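The Landlord of Small Repairs

Murelus manages 600 apartments, most of them older than the people renting them, and its head of maintenance agreed to talk on the condition that we leave out the name. "Tenants find me at the grocery store as it is," the super said, stirring a coffee that had gone cold before I sat down.

The job is mainly water. Water in the wrong place, water of the wrong color, water a tenant on Escobar Street swore was coming from the upstairs neighbor's fish. "There were no fish. There was a bathtub and a long phone call."

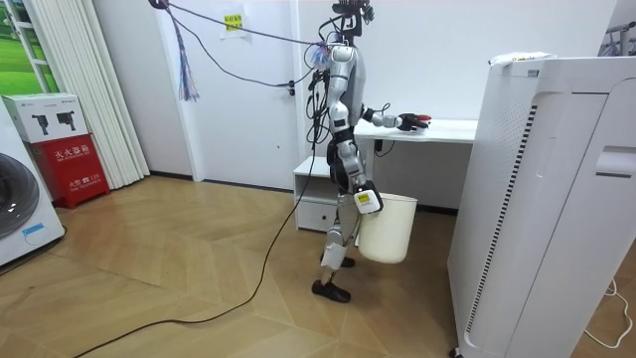 August is the worst month. Leases turn over, and everyone moves on the same morning, into the same elevator. Last year the office logged 1,023 requests in those weeks, 80 of them for the same dishwasher.

I asked whether people had become less handy. The super took a while with that one. "They watch a video, then they call me, and I have to fix the video."
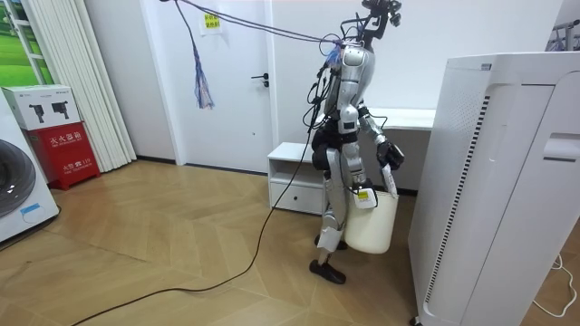 The tenants' side, according to Neken, is that a person who waits nine days for a faucet will eventually pick up a wrench, and that the company might consider the nine days. I passed this along. "Fair," the super said, and looked out the window at a gutter.

Murelus has since bought a scheduling program called Jurnum, which promises a visit within 4 hours and delivers an apology within one. The super still keeps a paper notebook in a back pocket and trusts it completely, apart from the pages that got wet.

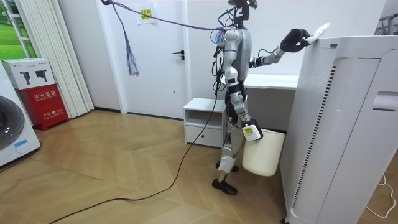
A hand busy near the top of an air purifier.

We had planned on another half hour, but the phone rang. It was the dishwasher.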